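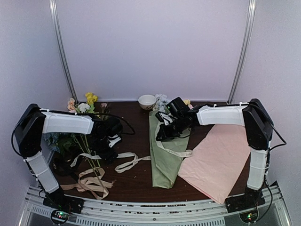 Floral Wrapping Table — Safety Checklist and Comments
April 2020

Print this page | E-mail this page

Site: Sendley, gift wrap area
Checked by: Rowena Umali
Copy to: Farhad Farahani

1. Tabletop
Clean, no splinters along the front edge. OK.

2. Side and back walls
All three firm when pushed. OK.

3. Metal corner posts
No sharp ends at hand height. Right post has a little play at the bottom — tighten before next check.

4. Artificial flowers
Keep at the left rear when wrapping. Two stems from the March delivery had bare wire at the cut end. Taped. Check the rest of that box.

5. Ribbon
Cut lengths to 60 cm. Longer pieces hang over the front and get stepped on. Offcuts go in the bin, not on the floor.

6. Green paper
One sheet out at a time. Spare sheets stay on the shelf, 100 to a pack. Top pack was torn, still usable.

7. Scissors
Back in the holder at end of shift. One pair missing. Facundo Escobar to replace.

8. Floor
Swept. Mat curls at one corner — trip hazard, not passed.

Result: passed except items 3, 7 and 8. Recheck in 28 days.

We use cookies to remember your settings. Accept | Decline

© Sendley. Contact us | Back to top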